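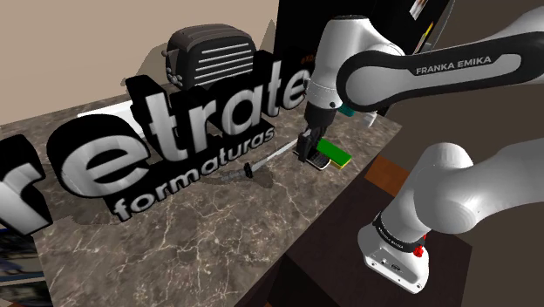
Silver lettering on a brown marble-patterned countertop

Lost rye recipe comes back to life at Skernitz

31 May 2019

Whiskey fans have something lovely to look forward to. The Skernitz distillery has filled its first casks with a rye made from a recipe that had been sitting in a family account book for generations, and the early samples are already turning heads among the people lucky enough to have tried them.

The recipe belonged to the Ķēniņš family, who ran a small farm still on the same stretch of river before selling the land and moving into the grain trade. Their account book came to light when a descendant was sorting papers for the county archive. Tucked between pages of feed bills was a full set of mashing notes, written in pencil and still readable — right down to how long the rye should rest before the yeast goes in.

Head distiller Josiane Tanguy drove over to see it the same week.

"I read it standing up in the archive hallway with my coat on," she said. "It calls for far more malted rye than we would ever have dared to use, and a very slow ferment. I wanted to get back and start milling right then."

Getting the slow ferment right took some doing. The notes ask for seven days, nearly twice what Skernitz gives its regular spirit, and the team ran four trial batches before they were happy. The first was sour and the second foamed over the top of the tank (the floor drains earned their keep that night). By the fourth, Tanguy says, the new spirit smelled of pears, black pepper and fresh bread.

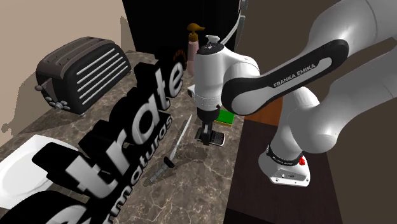
A toaster and a white dish on the marble counter

In all, 160 casks were filled in May. Most are new charred oak, with a smaller parcel going into used cider barrels, a nod to a line in the account book about "the apple casks, which please the buyers." The rye has been named Lustitar, after the field where the old still house stood.

Anyone hoping for a bottle will need patience. Tanguy has no plans to release the whiskey before it turns four, and she may hold the cider casks longer. In the meantime, a limited run of 2670 half bottles of the unaged spirit will be sold from the distillery shop, each with a copy of the pencil notes folded inside the box. It's bright, spicy stuff and makes a terrific whiskey sour.

The account book itself has gone back to the archive, where it can be seen on request. There is more in it, too. Tanguy has already spotted a few lines on a wheat spirit flavored with caraway, and a small test mash is planned once the new rye harvest is in.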